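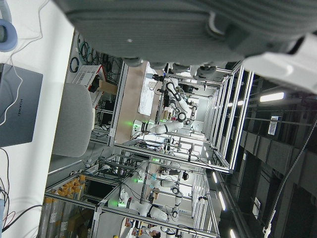
How to Build a Home for a Robot Arm

Robots in movies have faces, opinions and very shiny boots. Robots in workshops mostly have an arm. Sometimes the arm is all there is: no head, no legs, nothing to say for itself. The white ones with black rings at their joints are like that. They live in frames made of silver metal bars, with clear panels on the sides, a bit like a fish tank for something that can't swim.

At the Triststead shared workshop, people build things like this on evenings and Saturday mornings. The newest arm is called Emora. She came as a kit from a shop called Lorkola, in a box with 1596 parts, most of them screws and one of them a sticker.

What is a robot arm made of?

Hold out your own arm. You have a shoulder, an elbow and a wrist, and each one bends or turns. A robot arm has joints too, and inside each joint is a motor. When the motor turns, that part of the arm moves.

Your arm has muscles and the robot's arm has motors. Your arm also gets tired and wants a sandwich. The motor never wants a sandwich, but it can get too warm, and then it has to stop for a rest just like you do.

At the end of the arm is the gripper. This is the hand, if you're feeling generous. Many grippers have just two fingers, which open and close. Try picking up a sock with only your thumb and one finger. Now try folding it. Now you know why robots aren't doing your laundry yet.

Why does it need a frame?

A robot arm does what it is told. If you tell it to swing left and there is a mug on the left, it will swing left, and then you will need a new mug. It wasn't being mean. It didn't know about the mug.

So the first job is to build a frame for the arm to work in. The bars are aluminum, a metal that is light and doesn't rust the way an old bike does. They have long grooves down the sides, and special nuts slide along inside the grooves. You push a nut to the place you want, put a screw in and tighten it. If you got it wrong, you loosen the screw and slide the nut somewhere else. Builders like these bars very much, as builders get things wrong a lot.

The see-through side panels go on next. People can watch the arm without putting their noses in its way.

Then the arm is bolted down. This matters more than it sounds. An arm that isn't fixed in place can push itself over when it reaches too far, and it will look surprised, even without a face.

Where do all the cables come from?

A robot arm needs power, and it needs messages. Both travel along cables. So you begin with one cable, and then the camera needs one, and the gripper needs one, and by dinner time you have a plate of black spaghetti.

Emora's builders spent 23 minutes looking for the end of one cable. They were holding it.

There are two tricks for keeping cables neat. The first is to fasten them along the bars of the frame so they can't flop about. The second is to leave a bit of slack wherever the arm bends. Tie a string tightly from your shoulder to your wrist and you won't be able to straighten your elbow. (Don't really do this. Ask a doll to do it for you.)

Spare cables get coiled up and hung on a shelf. They are always the wrong length.

How does it know what to do?

Somebody has to tell it. One way is to type instructions on a computer. Another way is to move the arm by hand and let it remember where it went. That is a bit like a grown-up holding your hand to help you write your first letter, except that the robot doesn't wriggle.

Some robots also have a small camera on the wrist, close to the gripper. Imagine your eyes were on the back of your hand. Every time you turned your hand over, the whole room would turn too! The floor could end up where the wall should be, and the lights could be off to one side. You would feel sick. The robot doesn't mind at all. It does see quite a lot of its own gripper, in the same way that you can always see a bit of your nose if you try.

Is it strong?

That depends on the arm. Some factory arms can lift a car. Emora's first lift was a sponge weighing 70 grams, and it took nine tries. On the fourth try she picked up the tablecloth.

Big or small, every arm gets the same good manners from the people around it:

Keep fingers, hair and sleeves out of the frame when the power is on.

Know where the stop button is before you start. It's usually big and red, so that you can find it while panicking.

Ask a grown-up before you switch anything on, even if you know more about it than the grown-up does.

Never trust an arm just because it is sitting still. It might be waiting for its next instruction.

Try it yourself

You can make an arm at home without any motors. Cut three long strips of cardboard. Join them end to end with paper fasteners, the kind with little metal legs that fold out. Pin the bottom strip to a shoebox lid, and tape a clothespin to the far end for a gripper.

Now put an eraser on the table and ask a friend to give you orders. You move the arm, but only in the way your friend says: "Elbow up. Wrist down. Open. Close." You are not allowed to guess what they mean. If they say "down" and forget to say "stop," keep going until you hit the table.

Then swap places. The eraser may end up on the floor a few times. Emora's sponge is still under a cupboard in the Iyer Room.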